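Re: Dividing Cuesta raspberries — when to cut back?

moss_line
Planted 30 canes last June on heavy clay near Prilten. Half have put up new shoots, half are bare. Should I cut the bare ones to the ground now or wait?

k_trellis
Wait. Scratch the bark at knee height. Green underneath means the cane is alive. Brown and dry, cut it.

dunnock4
Disagree. Cuesta fruits on new growth, so old cane adds nothing. Cut to 4 cm and mulch.

k_trellis
Only if it is the autumn strain. The Usatberg nursery sells both under one name. Check the label for 181 (summer) or 206 (autumn).

moss_line
Label says 206.

dunnock4
Then cut. Keep the mulch clear of the crown — clay holds enough water as it is.

k_trellis
Fine for 206. I would still lift one bare plant and look at the roots first. If they are black, cutting will not help and the drainage needs sorting.

moss_line
Will lift one on 11th May and report back.
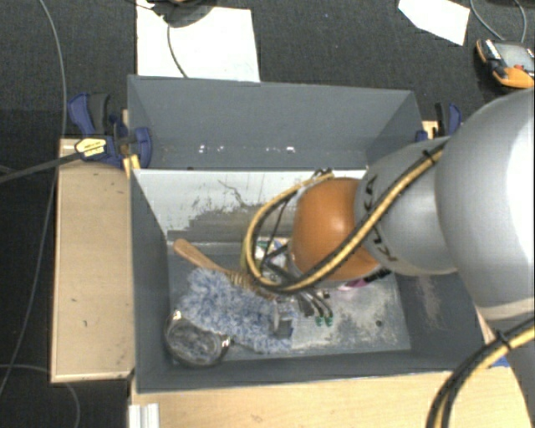 Re: Runine netting, which mesh size?

dunnock4
The finer one, if wasps are the problem. Peg it at ground level.

Contact us | © Prilten Growers Forum | Back to top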